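**Small Kitchens, Session 4: where the dishes live**
Handout by Dexter Haddad, Oct 19, 2023

I promised you notes on drying and storing, so here they are, a bit out of order (I typed them up on the bus). Bring your floor plan from last time, because you'll be scribbling on it.

Let's start with the drying rack. I'm a big fan of the plain wooden kind – slots, a slanted base, done! Plates stand on edge, air gets to both sides, and you can grab one without lifting a whole stack. Measure your biggest dinner plate before you buy. I didn't, and I own a very nice rack that only fits saucers. 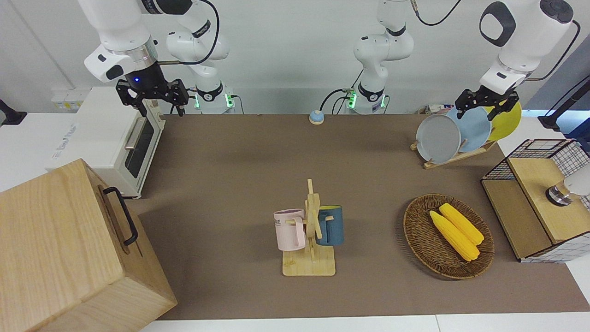
Which brings me to reach. Stand at your sink, keep your feet still, and stretch out one arm. Whatever you use every day should sit inside that sweep. My own counter is 60 inches long and I waste the far end completely.

Now the stuff that isn't plates:

- Mugs go up. A stand with a post takes a tiny square of counter and holds several.
- Corn, onions, lemons – a round basket is fine for a day or two. Wicker breathes, plastic doesn't.

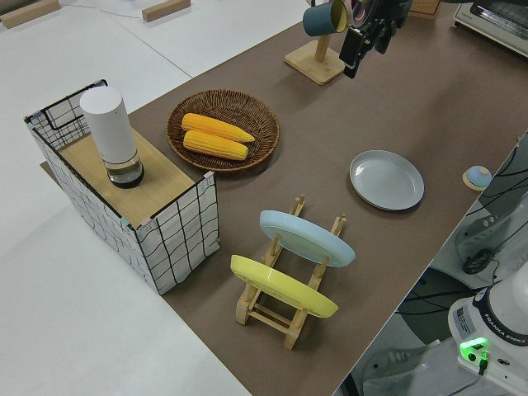 ## Tops of things

A box with a board across it is a second shelf, and I love a second shelf! Put one tall thing up there, something you reach for a lot, and stop. Once there are four things you'll never open the box again.
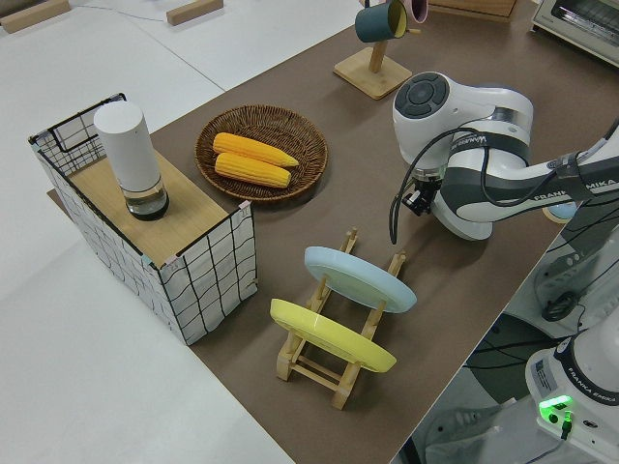 Teodor Lindqvist disagreed with me on this in the April group: he keeps nothing on top of anything, and says a lid you have to clear first is a lid you stop lifting. Fair point. Try it both ways for a week and write down which one annoyed you less.

## Putting away
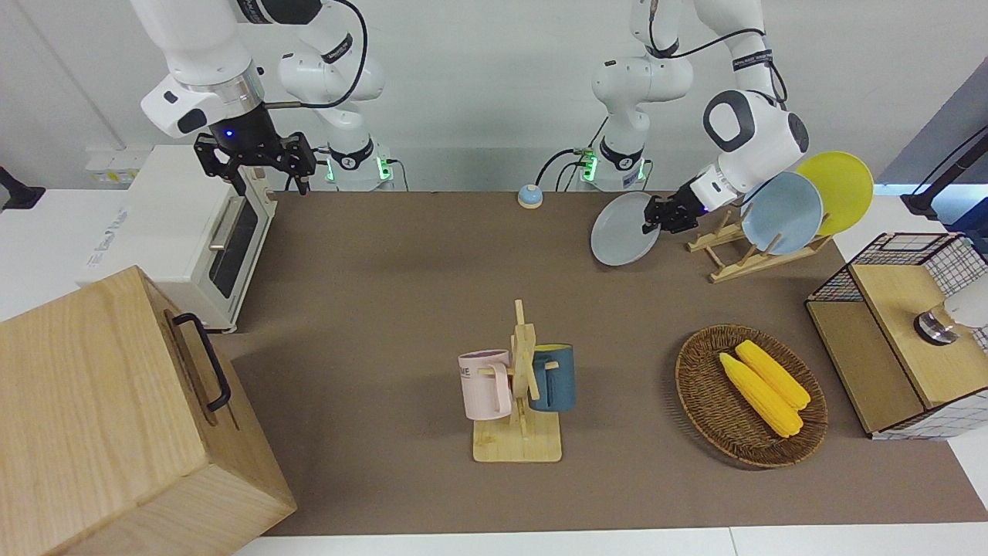 Order matters more than speed when you unload. I go from the back of the rack to the front, biggest first, so nothing gets knocked on the way out. Color helps too: with a light blue plate and a bright yellow one leaning in the rack, you can tell which is which from across the room, and kids can be told "yellow one first." Same-color sets look lovely and teach you nothing.

For next time: draw your counter at 7 a.m. and again after dinner. Pencil is fine.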